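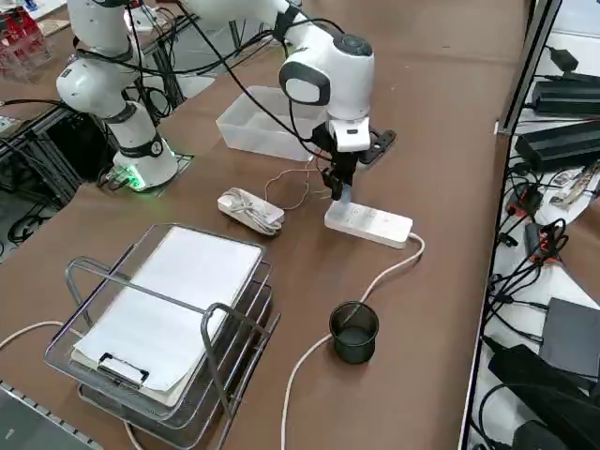
White power strip on the brown table.

Saturday, January 3, 2026

Legs are toast and I am so happy. Did the whole loop out of Forkmont today, 11 miles, with Padmavathi and Dinesh, and it was the best winter walk I've had since I moved here! Frost on everything until almost lunch. The creek was running under a skin of ice and you could see the bubbles sliding along beneath it, like the stuff inside a lava lamp. I made everybody stop and look at it for way too long.

We started late (me, couldn't find my second glove, went with one of the gray ones and one of the ski ones) and took the lower trail through the beeches. Dinesh brought the thermos with the ginger tea. He puts black pepper in it and I've come around completely.

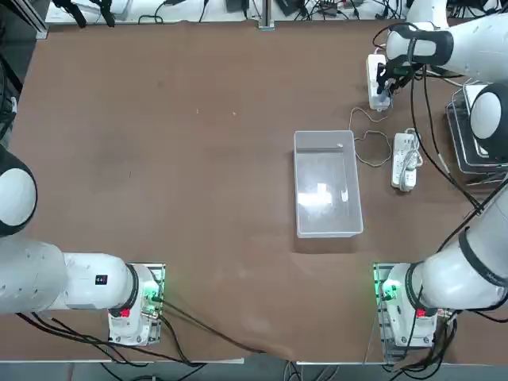

After the beeches it's the climb up to Climano, 400 feet in what feels like no distance at all. Back in November I had to sit down on the log halfway up. Today I didn't even think about the log until we were past it. Padmavathi said I was talking the entire way up, so I guess my lungs are fine.

And then the owls! 2 of them, barred owls, in the big hemlock just below the top. Padmavathi heard them first and grabbed my sleeve. They were doing that ridiculous back-and-forth, the one that sounds like monkeys, in broad daylight. One turned its whole head around and stared straight at Dinesh, who took his hat off. I don't know why that was so funny but we were useless for five minutes. 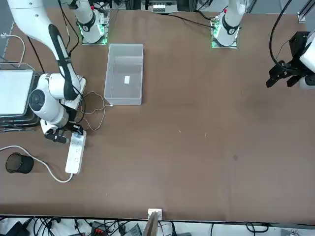
Big brown table, right side nearly clear.

Ate lunch on the flat rocks out of the wind. Cheese and pickle sandwiches, cold potatoes with salt, the last of the fruitcake. Sun came out and we took our coats off — in January! You could see clear across to the water tower and a long smear of fog sitting in the valley.

The way down was icier than I liked. I slid a good bit of it on my behind and my jeans will never be the same. Need to get those slip-on spikes before next time, Padmavathi has 2 pairs and swears by the cheap ones.
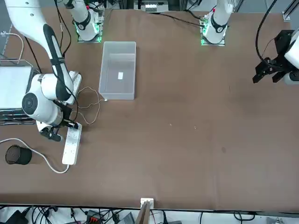
Home by four, hot bath, soup from the freezer. Looked at the map again while it heated up. There's a spur trail past the quarry that none of us has ever taken, and it comes out by the old orchard. Dinesh can't do next weekend but the one after is open. Call Mom tomorrow. Dry the boots properly this time, newspaper inside, away from the heater.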